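What Is a Bog, and Why Does It Squish?

I grew up two miles from a bog, and I thought every kid had one. Then my cousins came to visit and asked me why the ground was wobbling. I didn't have a good answer back then, so let me try again now!

A bog is a kind of wetland, a place where the ground stays soggy nearly all year. The one I know best is Hildale Bog. It covers 337 acres, with a boardwalk that starts at the Clirgate parking lot and goes right out over the wet part. If you stand still on that boardwalk in April, you can hear frogs on every side of you and not see a single one. (I've tried. They're very good at hiding.)

Most ponds and lakes get water from streams or from under the ground. A true bog gets almost all of its water from rain and snow. Rainwater doesn't carry much plant food with it, so a bog is a hungry place to be a plant. The water is also sour, a bit like weak tea with a squeeze of lemon in it – but please don't drink it to check.
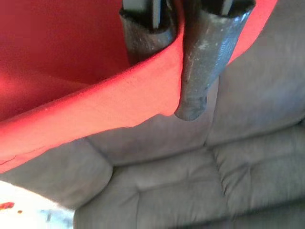

What is the spongy stuff on the ground in a bog?
It's a plant called sphagnum moss, and it can soak up many times its own weight in water.

Sphagnum is my favorite plant in the whole world, and I know that sounds odd when there are sunflowers and redwood trees to pick from. It has no roots. It grows from the top while the bottom part dies, and the dead part sinks down and gets squashed by everything above it. After a very long time, that squashed moss turns into something brown and crumbly called peat.

Peat builds up slowly. In a good year a bog might add a layer about as thick as a coin. At the middle of Hildale Bog the peat is 45 feet deep, so you can imagine how long that moss has been at it! The bottom of the pile started growing thousands of years ago, after the big ice sheets melted and left a hollow full of water behind.

Now, about those hungry plants. Green plants make their own sugar from sunlight, but they also need things like nitrogen, and most plants pull that out of the soil. In a bog there's hardly any to pull. So some bog plants catch bugs! The pitcher plant has leaves shaped like little jugs, with rainwater in the bottom. A fly lands on the edge, slips on the slick part, and falls in. Tiny hairs point down so it's hard to climb back out. The sundew does it another way, with sticky drops on its leaves that look like dew and work like glue.

There are 6 signs along the Hildale boardwalk, and the one by Fedov Pond has the best view of pitcher plants. Get down on your knees and look for dark red leaves tucked in the moss. Lots of people walk right past them because they're looking for something taller.
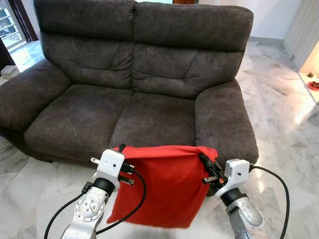
Can you walk on a bog without a boardwalk?
It's better not to, because the moss can be floating on deep water and your feet can crush plants that take years to grow back.

Bogs matter even if you never visit one. When plants grow, they take carbon out of the air. When they rot, most of that carbon goes back. But in a bog the plants hardly rot at all, so the carbon stays packed away in the peat. If people drain a bog, the peat dries out and the carbon starts to escape. At Sumampouw Marsh, just up the road from Hildale, workers are plugging old ditches that farmers dug long ago, and the water is slowly creeping back in. I saw cattails there last summer in a spot that used to be plain dry grass.

If you'd like to visit a bog, wear shoes you don't love, bring a magnifying glass, and stay on the boards. Go early in the morning if you can get a grown-up out of bed, when the spider webs are still covered in drops.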